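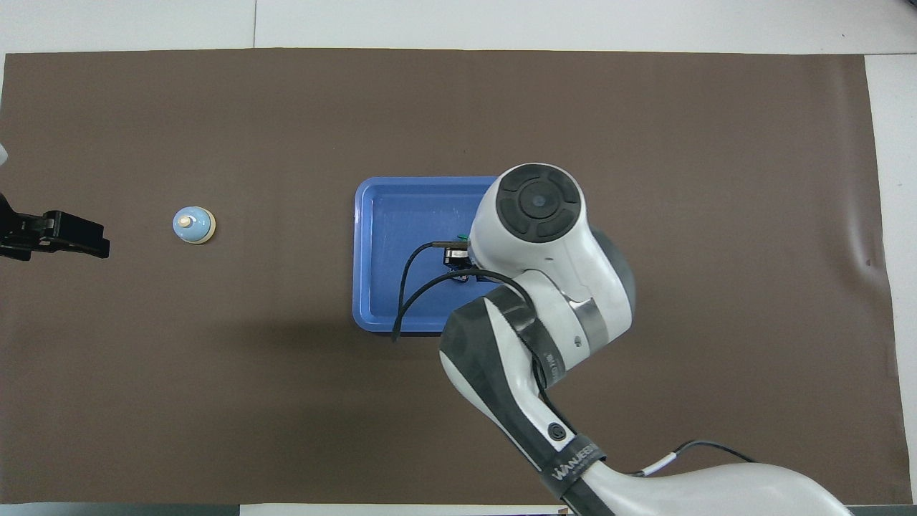 vusero2307
My neighbor swears a mat under a plastic tray is a waste of table space, but I love mine! I have a big dark brown one on a white table with a blue tray on top, and I sort beads and tiny screws there all evening. Trouble is, the mat has started to curl at a corner and there are faint creases I can't get out. Any tricks?

Kenum
Oh, I had this exact problem and it's so fixable! Roll the corner the opposite way, hold it for 20 seconds, then leave it face down under heavy books for 2 nights. The creases take longer – mine needed 3 rounds – but it lies beautifully now. And keep the tray, a raised rim is the best thing ever for beads.

Lanz
Depends what it's made of. Check before you put any heat on it.

watulov
Double-sided tape. Done it for years, love it!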